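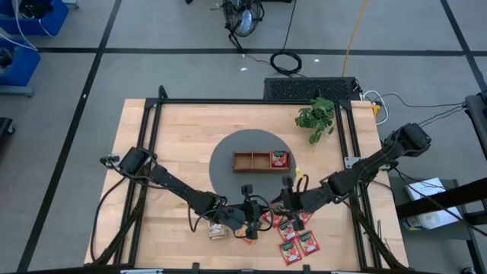

Tala Sleiman has opinions about snack drawers, and I mean strong ones! She runs the pantry shop in Parville, the skinny one next to the bakery, and I'd gone in to ask about storage jars and ended up staying until four in the afternoon. "People buy the big box of little packets and then they shove the whole box in a cupboard," she told me. "Get a tray. A shallow one, wood if you like wood, with a few compartments." Three is her favorite number, and she likes to begin the way you see it here, with one red packet standing up in the right-hand compartment and the rest still spread out on the table. "Stand them up – you want to read the front, not dig."

Search this site Go
Home > Kitchen > Talks
Recipes Pantry Talks Letters Contact

I asked if she really does this at home. She laughed for quite a while. "My husband Imad eats faster than I can sort. I filled our tray in September and it lasted 2 days."

The shop carries some 130 kinds of crackers, nuts and dried fruit (I tried the salted chickpeas, very good, bought two bags), and most of the small packets come through Herkden, the wholesaler out by the highway. Tala would rather sell you five than fifty. "Buy what fits the tray. When one side is empty, then you come and see me."

And jars? I did get around to my jars. She likes small clear glass with a lid, for anything that's been opened. "Seeds, the end of a bag of raisins. Big jars make you lazy," she said, already wrapping one up for me.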